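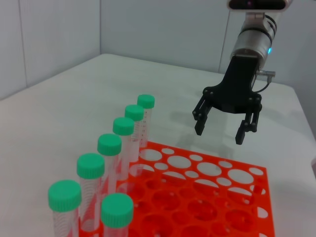

Could the green-capped tubes please stay together at one end of the rack, because hunting for them among the others is what slows everyone down? So ran the first comment on the January sheet, from Lokoscombe, and I've taken it as my brief for the whole tube side of the Wament project ever since (thank you, whoever wrote it!).

June 26, 2025

So, where have we got to? The orange racks are in use on every bench at Randthorpe now, and I'm really pleased with them. They take wide tubes and narrow ones in the same plate, so we've been able to clear out the old single-size racks, which had been filling a whole cupboard. Your grant paid for 23 of them, plus the first 900 tubes, and I still have 160 tubes put by for the autumn.

The bright colour divided people at first – a bit loud, I was told – but you can spot a rack from the doorway and I've stopped getting complaints.

Less good news: labelling is behind. The printed labels peel off in the cold store, so we're back to pen on the caps while I try a different sort. Đoàn have sent 8 sample rolls and I've got through half of them (two were hopeless, two look promising).

Spending is on track apart from the labels, and I'd like to move a little over from the shelving line to cover those, if you're happy with that. The shelving came in cheaper than quoted anyway. I'll send the receipts separately once the last delivery note turns up.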